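Section 4: Setting up your comparison log

Read this before you open the app. The Dultari journal comes with a printed book, a phone app and a card of stickers. You can do everything in this section with the book and a pencil. I have used all three, and I threw the stickers away.

A word about what the log can do. The leaflet in the box says it will "free you from comparison in 30 days". I have run the Salcedo evening group for long enough to doubt that. What it may do is show you when you measure yourself against other people, and how often it is the same person. Some find that useful. Some find it dull and stop, and they seem no worse for it.

4.1 Before you start

You will need the book, something to write with and 15 minutes when you are not hungry or cross. Do not set up the log late at night. Everyone else's life looks better at that hour.

1. Turn to the first ruled page and write the month at the top. If you are starting in February, as most people seem to, leave the January pages blank. Do not fill them in from memory.

2. Draw a line down the page to make two columns. Head the left one "What I saw" and the right one "What I told myself".

3. Leave the box marked "My best self" empty. Bonifacio Prieto, who edited this guide, wanted it kept in. I have yet to meet anyone who got anything out of it.

Note: the app will ask you to pick a "shine word" at this point. Press Skip. It asks again after 4 entries, and you can press Skip again.

4.2 Making an entry

4. When you catch yourself comparing, write down only what was in front of you. "She laughed and three people turned round" is an entry. "Everyone loves her" is a guess, so it goes on the right.

5. Fill in the right-hand column straight away, in the words you used in your head. Do not tidy them up. If it was petty, write it petty.

6. Put a small mark by the entry if you have compared yourself with this person before. Initials will do. Avoid full names, especially if you share a house.

7. Close the book. There is no third column for what you should have thought instead. Older copies printed by Arnodeo had one, headed "The kinder truth", and people mostly used it to tell themselves off.

Caution: do not score your entries. The app gives each one a mark out of 55 and draws a graph. I asked Zekstead, who make it, how the mark is worked out and got a very friendly reply that did not say. Turn scoring off under Settings, then My Progress, then Hide.
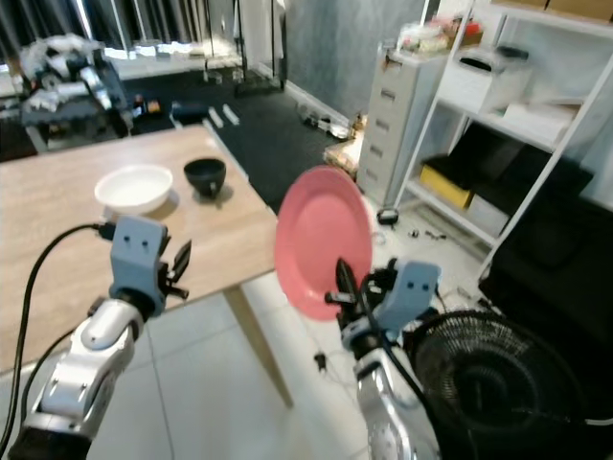
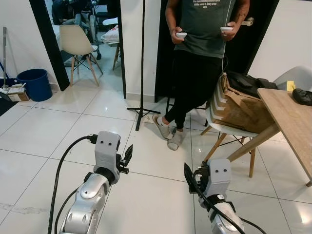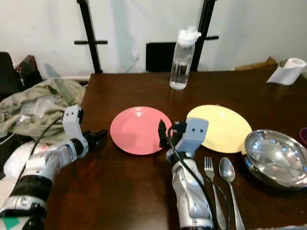
Photos: Hugo Villanueva

4.3 Reading it back

8. Wait until you have filled two pages. Reading back sooner tends to turn into more of the same.

9. Read the left column on its own, top to bottom. Cover the right one with your hand or an envelope. You may be surprised by how little there is in it: a coat, a job title, somebody's easy way of standing.

10. Now read the right column on its own. Underline anything that turns up more than once.

11. Look at the underlined parts and ask whether you want the thing or only want to be seen having it. You may not know. Write "don't know" and carry on.

Note: Julián Segura found that most of his entries were about one cousin, and that he did not much want the cousin's life once he had it on paper. Leandro Alcaraz found no pattern at all. Both are normal results, whatever the leaflet says.

4.4 If it makes things worse

It can. Paying close attention to envy is a good way of having more of it for a while.

12. If you find yourself looking for people to compare yourself with so that you have something to write, stop for a week.

13. If you come back and it happens again, stop altogether. You have not failed the programme. It is a ruled notebook.

Caution: the log is no help with low moods that last, trouble eating or thoughts of hurting yourself. Put it down and talk to your doctor. The app's "Ask a Guide" button does not reach anyone medical.

4.5 Resetting

To start again, turn to a clean page and go back to step 2. To clear the app, hold down the sun symbol until it dims, then choose Forget. Casimiro Palacios tells me his entries came back after an update, so check a day later.

Section 5 covers the morning pages, which are optional.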